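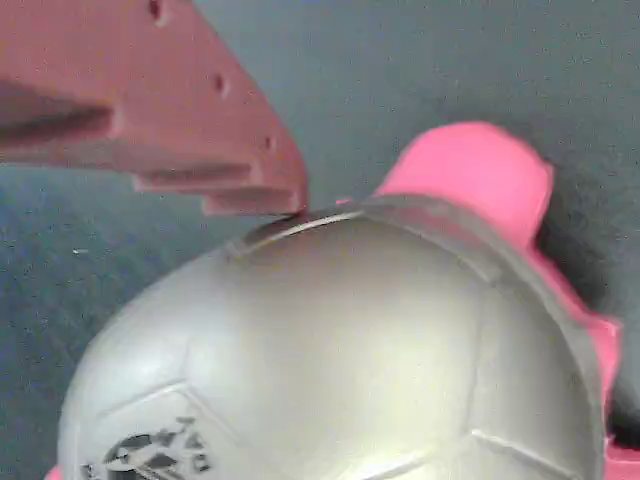 **To:** skoro-props list
**Subject:** Re: Silver-grey dome, cleaning and where it should live

Replying under the relevant bits, with the longer part at the bottom.

> Hello all. I've been going through the prop shelves before the October get-out and have reached the silver-grey dome, the one with the panel lines and the raised rim. It has no label and isn't on the shelf list as far as I can tell.

It's on the list, but under "headgear", which is why you missed it. The number is 1476. It went in there when we used it as a helmet in Yilma and nobody moved it afterwards. I'd put it under "round and domed" with the bowls and globes, and leave a line in headgear pointing to it. If you have the spreadsheet open, please go ahead and change it.

> Could someone tell me what it can be cleaned with? I don't want to take the shine off.

Lukewarm water with a drop of washing-up liquid, on a soft cloth that has been well wrung out. Then a second cloth with plain water, then dry it straight away. I don't know what the finish is or what is under it, so please don't use metal polish, cream cleaner, white spirit or the green scouring pads by the sink. If something won't shift with soap, leave it and write to the list.

Work along the panels from the crown towards the rim. The seams are only slightly raised, but dust gathers beside them and a flat cloth passes over it. An old, soft toothbrush does the job if you hold it nearly flat. The groove where the rim meets the dome is the worst place. Wrap the cloth round a cotton bud for that and change it often.

The rim is a slightly darker grey than the rest. Please don't try to bring it up to match. I spent an evening on it once, thinking it was dirt, and it looked the same at the end.

> I was going to stack it inside the large mixing bowl from Dadance to save room, or stand it on the top shelf with something light over it.

Please don't stack it. A smooth surface like that shows every rub, and under stage light the marks are visible from the third row. The top shelf is also a bad idea, as anyone reaching for it will get hold of it by the rim with one hand.

I'd suggest the Furnora unit by the door, second shelf up. There is a gap 29 cm high between the shelves, and the dome was kept there before the last reshuffle. It needs a ring under it so that it doesn't rock or slide. A rolled towel tied into a loop is fine. Crown up, then a cotton pillowcase over the top. No plastic bags, please, the store gets damp in winter and we have already lost the finish on two picture frames that way.

> Is it worth keeping at all? We have 69 things on the "decide" list and I have to start somewhere.

I'd say yes. It has been a helmet, the lid of a serving dish and part of a machine in the children's show, and it reads well from a distance because the middle catches the light and the sides go dark. Anything we made to replace it would take more time than it's worth. It could come off the "decide" list now, which leaves you 68.

A few other things while I'm writing.

The bowls from Dadance can be stacked, but put a sheet of kitchen paper between each one. There is a roll on the hook.

The label printer is out of tape. For the time being write on a luggage tag and tie it on. For the dome there is nothing to tie to, so put the tag on the towel ring and write 1476 on it in capitals-sized figures, large enough to read without lifting the pillowcase. No stickers on the dome itself, including the ones sold as removable.

The pillowcases are in the blue crate under the costume rail. They want washing before use. If somebody could take them home this week I'd be grateful, as I have the curtains at the moment and no line space left.

The store is open from 15:00 on both the sorting afternoons. I'll be there for the first one and can help with the Furnora unit, where one shelf peg is missing and the shelf above the gap dips at the left side. I have a spare peg from my own bookcase that looks the same size. If it doesn't fit, we move the globes to the bottom and leave that shelf empty until I can buy one.

Could whoever has the second key please say so on the list? I've asked twice and would like to know before I get another cut.

--
Skoro Players, props and furniture
To leave this list, send a blank message with "unsubscribe" in the subject.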